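Stustmont Bath Hardware Notes

README for the fixtures folder

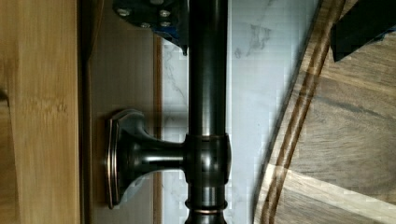
Welcome, and thank you for opening this before you start scrolling through everything else! The folder gathers close-up pictures and written notes on the dark metal hardware people put in their bathrooms and hallways – bars, posts, brackets, collars and the round plates they sit on. I started it with Hanane Helmy when we were both trying to match old pieces for a house and kept finding that catalog pictures are taken from too far back to be any use. Oil-rubbed bronze is the finish we get asked about most, and it is a tricky one, so please look at the edges before you decide on a name for it. The thick tube looks nearly black, but there is a thin coppery line on the top rim of the collar and a brighter copper band under the ring below the neck, and those are the spots to write down.

What you get

There are 647 entries so far, each with a short note in plain words. The notes give the finish, the general shape and the kinds of joints, in that order. Rania Belkadi wrote most of the early ones, and hers are longer than mine (and better, I think). Measurements are filled in only where one of us had a ruler handy, so expect plenty of blanks.

Words we use

A collar is the wider sleeve where a tube ends. An arm is any piece reaching out sideways to a base. We say "flared" for a base that opens like a trumpet and "stepped" for a rim with ridges – please keep to these if you add notes, as Magdy Lamrani built the search list from them.

Known gaps

Brushed nickel is thin, with only 30 entries. Colors shift a good deal with the light, so don't order paint from them. Corrections go to Salma Zaki, who reads them on Wednesday.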